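Dobos opens its Plendton showroom, and I went along for the day

By Yolandi Rampersad 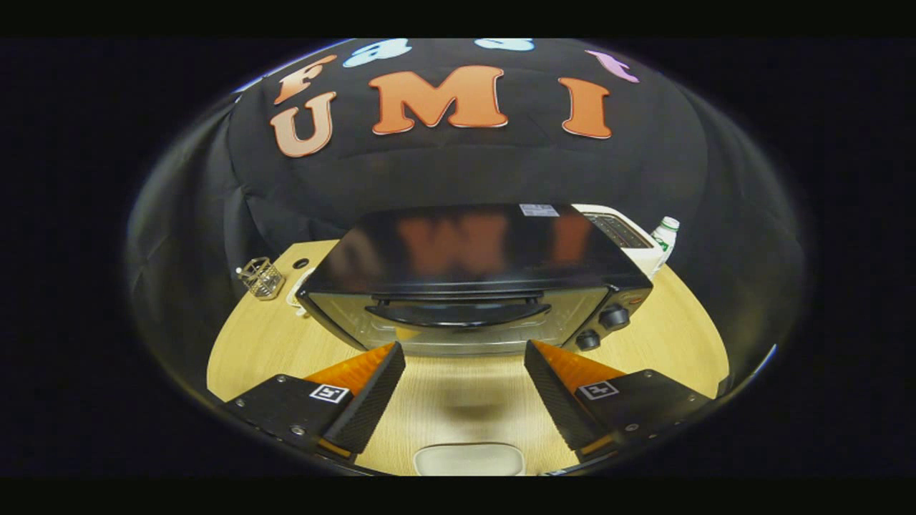

Orange letters on the black backdrop, with the table in front.

March 8, 2005 – I've written up a fair few trade openings for this page and most of them have been a ribbon, a sandwich and a long speech, so I wasn't expecting to stay until they were stacking the chairs. But I did! Dobos, the heating and ventilation people from Clindden, have opened a showroom in Plendton, on the old bus depot road next to the tile warehouse, and if you fit boilers or extractor fans for a living on this side of the county you'll want to know about it.

Up to now, anyone in Plendton who wanted to see Dobos kit in the flesh had to drive over to Clindden, find somewhere to park (good luck), and hope the unit they were after was on the floor and not in a crate at the back. I did that trip myself when we had our kitchen done and I ended up choosing a cooker hood from a leaflet. The new place is on one level with its own yard, and you can back a van right up to the trade door.

Béla Dobos cut the ribbon a little after ten. He started the firm with one van and a rented garage, and he kept his speech short, thanking the fitters who had stuck with him when deliveries were all over the place a few years back. "You rang me at home and you shouted at me, and then you ordered again," he told us, and there was a good laugh from the back, where I think several of the shouters were standing.

The showroom is being run by Tibor Balogh. Some of you will know him from the Clindden trade counter, where he has been for years, and he's brought two of the counter staff over with him. He walked me round before the crowd came in. The front half is for the public, with the heat recovery units and bathroom fans up on the walls and wired in, so you can switch them on and hear how loud they are. I went straight for the bathroom fans and annoyed everybody by turning them all on at once. The difference between the cheapest and the next one up is quite something, and I'd never have guessed it from the decibel numbers on the box.

The back half is trade only. There's a counter, a proper spares rack and a small training room with a boiler you can take the cover off. Tibor says they are carrying more than 2000 spare parts, with the fast movers (pumps, fan motors, thermostats, seals) kept behind the counter and the rest in the racking. If a part isn't in when you ask for it before midday, the van from Clindden should have it there first thing the next morning. I'll be interested to see how that goes once the cold weather comes back, and I told him so. He said to ring him in the first hard frost and find out.

Now, the bit a lot of readers have been asking me about, the dealer scheme. Dobos is using the Plendton opening to change how it works with independent installers. Until now you were either an account customer or you weren't, and the discount depended on what you spent and, I suspect, on who picked up the phone. From July there'll be an approved installer list. To get on it you do a two-day course in the training room, you show your insurance and your tickets, and you agree to have a couple of jobs a year looked over. In return you get your name handed out to customers who walk in off the street, a longer parts guarantee to pass on to them, and first call on stock when things are tight.

There is a joining fee of 300 pounds, and it covers the course. I heard some grumbling about that by the tea urn. One chap who works on his own said two days off the tools costs him more than the fee does, which is fair enough, and he wanted to know why the course couldn't be done over four evenings. I put that to Lesia Melnychuk, who is running the training side, and she said she'd like to offer evenings too but wants to get the first few groups through before she promises anything. The courses will take small groups, so I'd get your name down early if you're keen. She had a clipboard and it was filling up.

I sat in on her taster session after lunch, squeezed in between two lads from a Clindden plumbing outfit, and I enjoyed it far more than I thought I would. She talked about ducting. I know! But so many of the complaints they get about noisy or feeble fans come down to a long run of squashed flexible duct in a loft, and she had a length of it set up with a fan on one end so we could pull it tight and let it sag and feel the airflow change on our hands. I went home and put my head through the loft hatch, and I'm sorry to say ours looks like a dropped accordion.

The other firm with a presence on the day was Vedutance, who make the wall controllers that Dobos will be selling alongside its ventilation units. Ákos Szekeres was over to show them off. These are the little panels that sit by the light switch and tell the fan to speed up when the air gets damp. The model in the showroom is the 602, and what I liked was that it has two buttons and a dial and that's your lot. My mother could work it. Ákos says the older controllers can be swapped for the new one without changing the wiring, and several of the fitters wanted that in writing, so he's promised to leave a sheet at the counter.

I asked about prices, as I always do, and got the usual smile. The trade list is at the counter and they'd rather you went in and asked. For the public, everything on the wall has a ticket on it with the price including VAT, and fitting is quoted separately by whichever installer you choose. I do wish more showrooms did it like that. It took me three visits to get a straight price on our hood.

A few people asked whether this means the Clindden branch is going to close. It doesn't, or so Béla told me when I caught him by his car. Clindden stays as the main warehouse and the office, and the trade counter there will keep its hours. The only thing moving is the servicing desk, which is coming over to Plendton along with Tibor's two, so if you're used to dropping a unit off for repair at Clindden you may want to check first. The phone number for repairs stays the same.

Parking, as somebody is bound to write in. There's room in the yard for vans at the trade side, and customers' cars go at the front. It was packed on opening day, with people up on the verge and the tile warehouse getting a bit cross about its entrance, but I went past again this morning on my way to the dentist and there were plenty of spaces. The bus stops across the road.

Opening hours for the public are nine until 5 and the trade door opens at seven. They're closed on bank holidays. Saturdays are being talked about – Tibor is for it and, from the look on their faces, his staff are less sure.

One small moan from me. The door between the public side and the trade side is heavy, and there's a step down just beyond it that caught out at least two people while I was there, one of them holding a tray of sausage rolls. I mentioned it to Tibor and he's going to put some yellow tape down. The sausage rolls survived, mostly.

If you want to go on the list for the July installer course, ask for Lesia at the Plendton counter or leave your name with anyone at Clindden and they'll pass it over. You'll need your insurance certificate with you when you sign up, and a copy will do. If any of you do the course, drop me a line and let me know how you get on, as I'd like to run a follow-up in the autumn once the first lot have been through and had a job or two inspected.

Next time I'll have the write-up of the Clindden merchants' evening, which I had to leave out this week for space, and the answer to the reader who wrote in about condensation in a caravan.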